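The Dowser of Firkard

Merle Merrick did not believe in water witching, and she had said so at the diner, at the feed store and once at a funeral. So when her brother-in-law wrote a check to a man named Findus to find them a well, she drove out to watch him fail.

Findus was younger than she wanted him to be. He had a forked stick, a clean shirt and a truck with Stokmont plates.

"What's it made of?" she asked.

"Peach."

"Would plum do it?"

"Some days."

She wrote that down. She had brought a notebook, the same one she'd used when the siding salesman came through Firkard in April, and he had left town with fewer customers than he'd planned on.

He walked the low field first, slow, elbows in. Nothing. He walked the fence line. The stick dipped near the old Sedgwick property and he stopped, backed up and came at it again from the other side. It dipped again. Merle noticed that his wrists dipped a little before it did.

"Here," he said. "About 107 feet."

"Not 106?"

"I said about."

She asked how many wells he'd found and he said 1,842, without stopping to think, and that bothered her more than the stick. A man who keeps a number that exact has either kept good books or told the story a lot. She asked to see the books. He said they were at his mother's.

The thing was, you could put a hole down anywhere in that county and hit water if you paid for enough drilling. Her father used to say so. He had also paid a dowser, in the dry year, and never told her what it cost. She found the receipt after he died, folded inside his hat: fifty dollars, and on the back, in his handwriting, "worth it?"

She had never been able to decide about that question mark.

Findus was scraping mud off his boots with the peach stick now, and she didn't care for that either. If it was a special stick, he ought to treat it like one.

"You want to try?" he said, holding it out.

"No."

"Most people want to try."

"I'll bet they do."

But she took it, to get it out of his hands, and walked back toward the house with it held straight down at her side, where it couldn't do anything. Her brother-in-law had lunch going. He had set a place for Findus, and one for her.
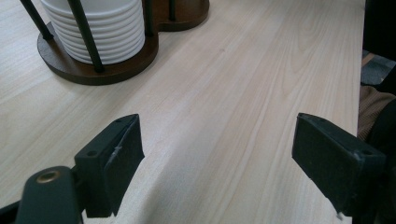

White plates in a dark wood rack.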